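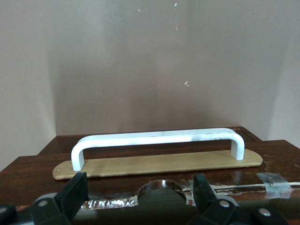

Can I use Kesow night balm over a vitamin C serum?
Asked by Ona Kuusk

Hello all, my skin has gone terribly dry on the cheeks and I've just treated myself to the balm. Do I leave out the serum or layer them?

Buppha Nilsuwan
Serum in the morning, balm at bedtime, love — that's what suits me, and I've been dry since June!

Mesfin Moges
never tried it, my sister likes the Lehtinen one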